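Inicio | Hilos | Archivo | Acerca de | Buscar

Imprimir este hilo | Enviar por correo electrónico

Hilo. Me han preguntado varias veces qué opino del taller de robótica de Tarnau, el que mezcla a los de último curso con gente de fuera, y siempre contesto con media frase. Voy a intentar hacerlo entero.

Aviso: doy clase ahí como ayudante, me caen bien los alumnos y creo que el proyecto está mal planteado. Las tres cosas a la vez.

El encargo se llama «manipulación en cocina». Un brazo, una pinza de dos dedos, una cámara en la muñeca y una encimera. Los alumnos tienen que grabar tareas, entrenar una política y presentarla en la muestra de Hindell en abril.

Lo de la muestra me parece el primer error. En cuanto hay público, el equipo deja de preguntarse si el sistema funciona y empieza a preguntarse en qué postura funciona. Lo he visto en todos los cursos en los que he estado.

Randi Lie, que coordina, no está de acuerdo. Su argumento es que sin fecha no acaban nada. Puede ser. También es verdad que con fecha acaban un vídeo.

Vamos con los números, que es donde me pongo pesado. El folleto del curso habla de 2.000 demostraciones. Yo pedí el registro. Hay 290 episodios con etiqueta completa. El resto son arranques, repeticiones, pruebas de cámara y archivos que cada grupo guardó por si acaso.

No digo que nadie mienta. Digo que «demostración» es una palabra muy cómoda cuando no la defines el primer día.

Y 290 no está mal para un grupo de estudiantes con otras asignaturas. Lo pondría en el folleto tal cual. Me contestaron que quedaba pobre.

Segundo asunto: la tasa de éxito. Cada grupo la calcula a su manera. Uno da por bueno que la pinza cierre sobre el objeto. Otro exige que lo levante. Otro, que lo suelte donde toca y no lo tire. Luego ponen las tres cifras en la misma diapositiva, en el mismo gráfico de barras y con colores muy bonitos.

Propuse una hoja de criterios de media página. Sherif Younis la redactó en una tarde y está muy bien escrita. La usa su grupo. Los demás «la tienen en cuenta».

Por cierto, el grupo de Sherif es el que peor resultado enseña y el único al que yo le compraría un robot.

Tercer asunto, la palabra «generaliza». Por favor. Si has entrenado en una encimera y has probado en esa misma encimera con la tabla girada unos 14 grados, has girado una tabla. Está bien saber que aguanta. Llámalo así en la memoria y todos contentos.

Pregunté en la revisión qué pasaba con otra luz. Silencio. Pregunté qué pasaba si alguien dejaba un trapo en medio. Me dijeron que en el protocolo no había trapos. En mi cocina sí hay trapos.

Un alumno me escribió después para decirme que les había chafado la tarde. Le pedí perdón por el tono. Por la pregunta no.

Cosas que sí funcionan, para que no parezca que vengo solo a protestar. El turno de teleoperación: todos pasan por los mandos, también los que se apuntaron «solo para programar». A la media hora de intentar coger algo pequeño con dos dedos rígidos te cambia bastante la idea de lo que es fácil.

También el cuaderno de fallos. Lo impuso Randi y al principio me pareció burocracia. Ahora es lo primero que leo. Hay una entrada que dice, entera: «Se acerca bien, duda, se va». No he leído mejor descripción de una política mal entrenada.

La cámara de muñeca ha dado para una discusión larga. Hay quien quería quitarla y quedarse con la cenital porque «se ve todo más limpio». Claro que se ve más limpio. Está lejos. Lo que le importa al agarre pasa entre las puntas de los dedos.

A cambio, la de muñeca te come el encuadre con el propio robot, comprime fatal y en cuanto el brazo corre un poco salen cuadraditos por todos los bordes. Los alumnos se quejan de eso y tienen razón. Les digo que entrenen con lo que va a haber el día que lo enchufen.

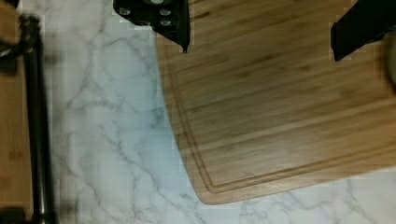
Y aquí enlazo con la elección de materiales, que nadie me ha sabido justificar por escrito. Mármol blanco con vetas y una tabla de bambú con su ranura para el jugo. Queda de revista. Mi sospecha es que se eligió para la foto del folleto.

¿Es mala elección? No lo sé, y eso es lo que me molesta. Las vetas podrían ayudar a la red a orientarse y entonces el día que cambien de encimera se hunde todo. O podrían darle igual. Es un experimento de una tarde: cubres la piedra con un papel liso y repites. Lleva en la lista de pendientes desde antes de que yo llegara.

Lo mismo con la ranura. Un grupo sostiene que la línea oscura les sirve de referencia para colocar la pinza. Otro sostiene que les confunde. Los dos lo sostienen con mucha seguridad y sin una sola prueba con otra tabla.

Me gustaría que suspendieran menos por código y más por frases así. Lo digo en serio. El código se arregla.

Sobre el dinero, que también me preguntan: no hay tanto. Los dedos los fabrica el taller de Hovland y llegan cuando llegan. No me parece mal que un curso tenga que convivir con piezas que tardan. Me parece mal que se planifique como si no tardaran.

Stukton ofreció prestar una segunda estación para probar fuera de casa. Otra encimera, otra luz, otra mesa, otro todo. Yo habría cancelado la mitad del calendario para aprovecharla. Se decidió dejarlo para después de la muestra, «cuando haya algo sólido que llevar».

Pero si la gracia era enterarse de si es sólido.

Respondo a un par de cosas que me han llegado por privado. No, no creo que haya que cerrar el curso. Lo haría más pequeño: una tarea, un criterio, dos cocinas. Y la memoria final con un apartado obligatorio de lo que no se ha probado.

Tampoco creo que los alumnos salgan engañados. Los buenos lo ven solos hacia la mitad. Lo que pasa es que para entonces ya tienen la diapositiva hecha y cuesta mucho borrar una barra alta.

A quien pregunta si se apunta: si vas a tocar el robot, sí. Si te prometen que vas a salir con un ayudante de cocina, pide que te enseñen los intentos seguidos, sin cortes, y cuenta tú.

Randi ha leído este hilo antes de publicarlo. Dice que soy injusto con la muestra y que lo del trapo lo van a probar. Me he apuntado lo segundo.

Cuando tenga los resultados de la encimera tapada con papel los pongo colgando de este hilo, salgan como salgan. Si las vetas daban igual, también.

Hilos recientes
- Qué pido en una memoria de proyecto antes de leer las conclusiones
- Teleoperar cansa: apuntes de un turno de mandos
- Tres definiciones de «éxito» en el mismo gráfico
- Lo que aprendí calibrando una cámara dos veces
- Preguntas para hacer en una feria de robótica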